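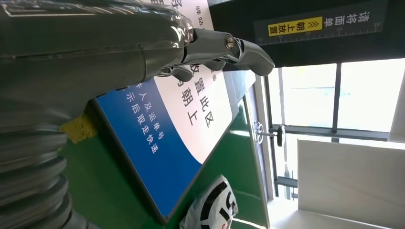 Home Products Parcel handling Support Contact
Search products Enter keyword or part no. Go

Hotton Station Safety Kit for robot-assisted parcel counters

The Hotton kit is a set of signs, floor markings and checklists for counters where a robot hand handles parcels. It is made by Womum and ships ready to install. Printed signs come in English, Chinese or both.

Working rules included with the kit

Parcels go down label side up, inside the marked area. Staff keep their hands out of that area while the arm is powered. If a parcel has to be moved by hand, press stop first and wait until the arm is still - then reach in.

Check the finger joints and screws at the start of each shift. Replace any floor or table tape that has worn edges. Signs must stay readable from where the customer stands.

Your own risk assessment comes first. The kit does not replace it, and it does not replace guarding or a stop button.

What you get

19 signs, 5 rolls of marking tape, one shift log with 3000 entry lines, one wall copy of the rules.

Order no. 583. Spare signs and tape are sold separately.

For site surveys in Gorniswood, ask for Catinca Dobre. Bulk orders go through Mio Hattori.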